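Robot cells at Trinden: questions from the packing and returns teams

Last updated in January by the site operations office

We collected these questions at the shift meetings and from the paper box near the canteen. Where two people asked almost the same thing, we put them together. If your question is missing, please ask your shift lead or write it on a card and we will add it.

Which jobs are going to the robot cells?

For now, small gift items only. This means boxes, tins and pouches that a person can pick up with one hand. The cells take over the picking and turning of these items before inspection. Glass, textiles and everything above the weight limit on the yellow card stays at the manual tables. Returns with damaged packaging also stay with people.

Will there be fewer positions?

No permanent position is removed because of the cells this year. We have 287 employees on the site, and 23 of them work on small items today. Those 23 keep their contract, their pay grade and their shift pattern. What changes is the content of the day, and we do not want to hide this. Some of you liked the manual table and the talking that comes with it, and cell work is more quiet.

We can not promise anything for the years after. When there is a plan, it will be presented at the site meeting first, before it goes to the notice board.

What will I do if I am moved to a cell?

You will load the items, watch the arms work, take over when an item is difficult, and write down the stops in the log. One operator looks after 3 cells. In the first weeks there will be two operators together, so that nobody has to learn alone.

Is it more stressful than the manual table?

The answers we received are mixed. Operators from the trial told us that their wrists and shoulders feel better on Friday than before. They also told us that the waiting is tiring in another way, because you must pay attention and your hands have little to do. For this reason we rotate after two hours. Please do not skip the rotation, also when the work goes well.

Do I need technical knowledge?

No. The training takes four shifts and is given in the training room next to Dock B, during paid time. You will learn how to start and stop the arms, how to change an item program and how to check the cables. Repairs and calibration are done by Proneck, the company which maintains the cells. Please do not open a joint yourself, even if you have repaired such motors at home.

Who decides the speed?

The speed is set by the shift lead together with the operator, inside the limits given by Proneck. It is not changed from the office. If the arms are too fast for you to follow, make them slower and note it in the log. You do not have to ask for permission before.

What is recorded about me?

The Ivent software saves the number of picks, the stops and the error codes for each cell. It does not save the name of the operator. The paper log has your initials, and it is kept in the shift office for one month. Neither of them is used in the yearly talk.

What is the target for a shift?

The planning number is 333 items per cell and shift. It is a number for planning trucks and pallets, it is not a personal target. At the trial many shifts were under it, mostly on days with many new boxes.

May I reach inside when an item falls over?

Only after you press the stop button and the arms are standing still. Use the long tongs for items at the back wall. This rule is the same for everybody, including shift leads and visitors.

Can I go back to manual work?

Yes. After the training you have six weeks to decide. Tell your shift lead, and the change will be made with the next shift plan. You do not have to give a reason. We ask only that you finish the current week - otherwise the rotation does not work for your colleagues.

Why do the arms come in pairs?

Many small items must be turned or handed over before inspection, and one arm alone has to put the item down and pick it up again. With two arms on the same rail, each one can work from its own side. It also means more cable to check. The purple cables run along the outside of the arms, so look over them at the beginning of the shift - along the forearm, at the joint and down over the rail to the connector board.
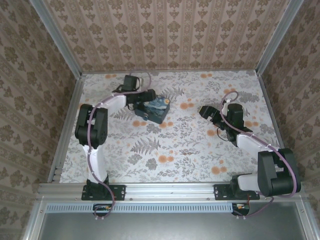 Orozco asked for one more point to be added to this page: the six weeks should start on the first day alone at the cell, since the training shifts are always done with a second person and feel very different. The operations office has agreed, and the new rule is valid also for those who have already started.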